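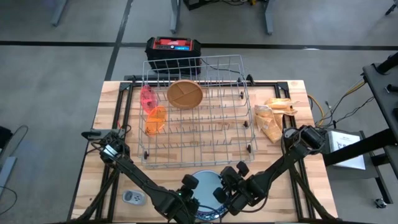
5月13日 水痕、洗涤块,还有那张宣传单

上午把洗碗机那边的东西收拾出来,下午写这篇。起因是Lencho换了新配方的洗涤块,包装里夹了一张宣传单,说用满7天“水痕明显减少”,而且不再需要加软水盐。楼上已经有人信了,提议把盐停掉。我不同意,先记理由,再记今天做了什么。

“明显减少”这四个字没法验证。跟什么比?跟旧配方比,跟不放洗涤块比,还是跟一台从没除过垢的机器比?宣传单上的柱状图纵轴没有刻度,左边的柱子高,右边的矮,底下一行小字写着“实验室条件”。我把小字拍下来放大看了,没有写水的硬度。讲水痕不讲硬度,这张图等于没画。

水的情况

自来水从冷水龙头取,先放了一会儿再接。EDTA滴定,铬黑T作指示剂,氨缓冲液调到pH 10。结果是39法国度,硬得很。终点颜色拖得有点长,紫转蓝那一段我看得不太踏实,重做了一次,读数一致。缓冲液瓶盖没拧紧,氨味很大,不知道是谁上次用完的,下次请拧紧。

Ilow的试纸也测了,颜色落在最深的那一格,只能说明“硬”,再往上就没有分辨能力了。试纸说明书上把最深那格叫做“很硬,建议使用软水装置”,刚好跟Lencho的宣传单对着干。两家我都不太信,但滴定我信。

有同事说去年换过水源,所以老数据不能用。我翻了10月的记录,那一页只写了“水硬,同前”,没有数值。“同前”往前翻,还是“同前”。以后麻烦写数字。

关于洗涤块里那点东西

我理解新配方的思路:加络合剂和聚合物,把钙镁拉住,或者让碳酸钙结晶长不大,长不大就不挂在玻璃上。道理上讲得通,硬度中等的水多半也够用。可是一块洗涤块就那么重,里面还要装碱、漂白剂、酶和表面活性剂,留给络合剂的份额有限。水越硬,需要拉住的钙镁越多,这个账总要有人付。

还有一点宣传单完全没提:洗涤块在主洗阶段溶掉,主洗水排走以后,最后一遍漂洗进来的是新水。水痕恰恰是最后这遍水干在表面留下的。除非配方里有成分能留到漂洗,否则主洗做得再漂亮,跟水痕关系也不大。Lencho说有“持续释放层”。可能有,我没有办法测,先打个问号。

今天的对比

做得很粗,别拿去引用。

玻璃片用同一批载玻片,先用稀醋酸泡30分钟,去离子水冲干净,立着晾。一组用原水漂洗,一组用原水加Grotix漂洗剂,一组用过了树脂柱的软水,都不经过洗碗机,直接浸、提、竖着晾干。这样做是想先把最后那遍水单独拿出来看,机器的变量太多了。

原水组:晾干后对着侧光看,下缘有一圈白边,中间有零散的圆斑。滴一滴稀盐酸,冒泡,是碳酸盐没错。

原水加Grotix:圆斑少了,白边还在,集中在最下面一条。漂洗剂让水膜铺开、流得快,所以残留的水少,斑也少。它没有把钙变没,剩下的水里该有多少还是多少。Grotix瓶身上印的“防垢”两个字,我认为写过头了,写“助排水”还差不多。

软水组:没有白边,有一层很淡的雾,手指一抹就掉。钠盐也会留痕迹,只是好擦。所以“用了软水就没有水痕”这话也不对,主张加盐的人不要得意得太早。

三组晾干时的室温没有控制,窗边那组可能干得快一点。排位置的时候没有打乱,这是我的疏忽,下次随机放。评判也是我一个人看的,而我事先就不信宣传单,这一条要写在这里,免得以后有人拿我的结论当铁证。

机器本身

计数器显示2,209次循环。软水器的树脂有没有老化,没人说得清。盐盒的指示灯也不可靠,浮子卡过,灯不亮不代表有盐。我打开盖子看,盐面很低,底下结了块,用木勺柄捅散了。

这就引出一个麻烦的问题:过去那些抱怨水痕的时候,机器里到底有没有在软化?如果盐早就结块了,大家这段时间用的其实是硬水,那么“加了盐还是有水痕,可见盐没用”这个推理从头就站不住。反过来也一样,现在捅散了盐,又同时换新洗涤块,过几天水痕少了,功劳算谁的?Lencho的宣传单会很乐意认领。

所以我的意见是一次只动一样。盐先恢复正常,洗涤块用旧的,看一段时间。然后再换新洗涤块,盐不动。最后才谈停盐。顺序颠倒的话,数据就废了,还可能把加热管搭进去。加热管结垢是看不见的,等看见的时候一般是在维修单上。

Bretari那边的说法

Bretari分部发来消息,说他们已经停了盐,“一切正常”。我回问了水硬度,没有得到答复;问“正常”怎么判断的,答复是“看着挺干净”。他们那边的碗碟大多是浅色陶瓷,浅色瓷上的水垢本来就难看出来。换成深色塑料或者玻璃杯,再来跟我讲正常。

顺便提一句,塑料件不容易干也是老话题了。塑料存不住热,循环结束以后表面的水蒸发慢,水滴留得久,痕迹就重。有人把它归到洗涤剂不好上面,归错了地方。同样的道理,刚结束就把门打开一条缝,比换哪个牌子都实在,不过我没有做对照,也只能算经验。

要补的

软化后的出水从来没有直接取过样。漂洗阶段中途开门能接到一点,接的时候小心烫。拿来滴定一下,树脂到底还干不干活就清楚了。这件事应该最先做,我今天绕了一圈才想到。

电导率仪借出去了,没登记。谁拿的请还回来,软水组那层雾我想看看总盐量。电导率分不出钙和钠,所以不能代替滴定,这一点以前吵过,不再吵了。

旧洗涤块还剩一包,已经受潮,外膜发黏,不能拿来当对照。要买同批次没开封的。新旧两种拆掉包装以后外形差不多,装进不同的罐子,罐底贴标签,放的人和看的人分开,至少做到看的人不知道用的是哪种。

载玻片留在靠墙的干燥架上,没有编号的那几片是试手用的,可以扔。其余的别擦。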